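Review: Gravbridge Two-Arm Collection Cell
Equipment Reviews, Golville Laboratory for Applied Automation
Mar 16, 2020

The Gravbridge cell is sold to laboratories that need demonstrations for training manipulation policies and would prefer not to build their own enclosure. It arrives as an aluminum frame, a front rail, two arms with parallel grippers, and the Graledari recording software. This laboratory has used one unit for tabletop tasks with wooden blocks and soft toys. The review covers assembly, recording, data quality and support.

Assembly. The frame went together in one afternoon with the supplied hex keys. The printed manual is adequate for the frame and poor for the cabling. Two of its diagrams refer to an earlier version of the base plate, and staff had to write to the manufacturer for corrected pages. Once bolted down, the rail held its alignment well enough that the arms did not need to be recalibrated between sessions.

Wall panels. Buyers may choose plain gray or one of several printed patterns. We ordered the black-and-white set, named Güneş in the catalog. The panels slide out easily, and a change of background between batches is a practical way to keep a policy from relying on a single setting. The printed surface does mark if wiped with solvent.

Recording. Each demonstration is started and stopped with a foot pedal, and the operator may discard a take before it is written to disk. This feature alone saved a great deal of later sorting. We recorded 740 demonstrations, of which 93 were rejected on review, mostly for dropped blocks or hesitant approaches. Labels are entered as free text, and the software does not check spelling. A fixed list of task names should be agreed upon before work begins.

Both arms can reach the middle of the floor, so handover tasks and shared sorting tasks are possible without moving the bases. Operators should be trained on one arm first. Those who began with both tended to leave one arm idle, and that habit passes directly into the data.
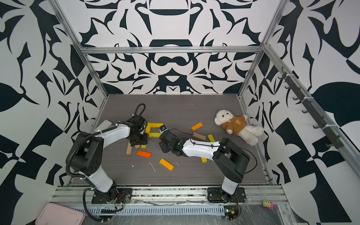 Nosipho Molefe asked that this review say more about how objects are reset between takes, as she considers it the weakest part of the product. In her view the software should propose a new layout before each take, for without one, operators return the blocks to familiar positions and the resulting set is much narrower than its size suggests. She added that she would accept 300 varied demonstrations over twice that number recorded from the same few layouts.

The editors agree. The current release offers no layout prompt, and the manufacturer has stated only that one is under consideration for May. In the meantime we have used printed cards drawn at random, one per take. The method is slow but has served.

Soft objects deserve a separate note. The grippers close firmly on wooden blocks, but plush fabric gives way under the fingers, and the default closing force is set too high for it. The setting can be lowered in the task file – it is not available from the main screen – and should be recorded with each batch.

Support. Written questions were answered within two working days. Replacement fingertips are sold only in packs of 5, and shipping is charged separately.

Rating: four out of five. Recommended for laboratories with an established recording procedure. Laboratories without one should budget staff time for task lists, layout cards and operator training before the first session.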